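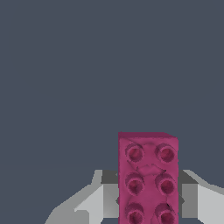
Four Area Employers Drop Degree Rule for Entry-Level Jobs

October 17, 2023

Four employers in the Stulby area have agreed to stop asking for a college degree on most of their entry-level openings, and they hope to fill 60 of those jobs by the end of January. It's a change that plenty of folks around here have been wanting for a good long while, and it was a real pleasure to see so many of them turn out to hear the news at the Kang Center on Monday evening.

The group is led by Bulard, the freight and storage firm, and Lesulau, which makes kitchen fittings out on the river road. The new hires will get 3 months of paid training, with a mentor from their own department (and, we're happy to report, bus fare to and from work while they learn).

Bulard tried the idea in its own billing office last year, on a small scale, and liked what it saw - people stayed longer, and openings that used to sit for weeks were filled in days. 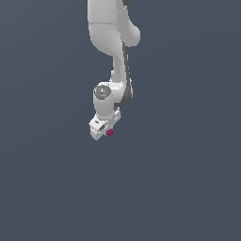 A parent in the second row wondered aloud whether the pay would match what degree holders had been getting for the same work, and said she would want to see that in writing before her son applied.

Both lead firms told her it would, and that the pay range will be printed on every posting. Raises come up for review after the training period and again at the end of the first year. 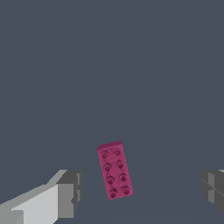
Applications can be picked up at the Kang Center front desk or at either company's main office, and you only need to fill out one form for all four employers. Two evening help sessions are planned for anyone who would like a hand with it, and children are welcome to come along.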